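The test bench at Reltwood's Prastow plant has a toy pool table on it. 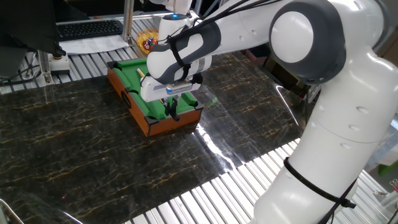
*Photo: Miria*

Technicians try out arm routines at the bench before anyone changes a packing line. The plant employs 214 people, and 2 of them now do this work full time.
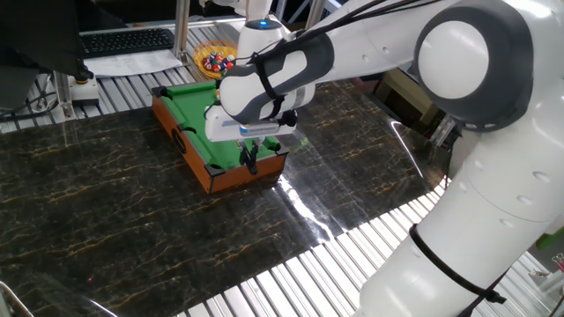
Ignacio wrote in to say the training should have come before the arms did. Reltwood added evening classes in August. 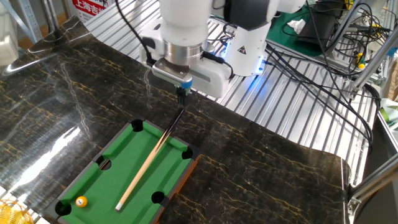

Pay went up a grade for those who passed. The lifting jobs are going first, and few people miss them.
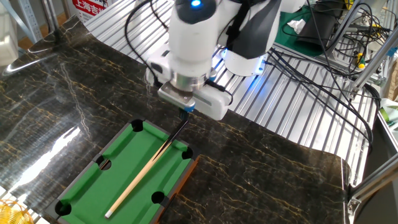
*A robot arm with a miniature cue at the bench.*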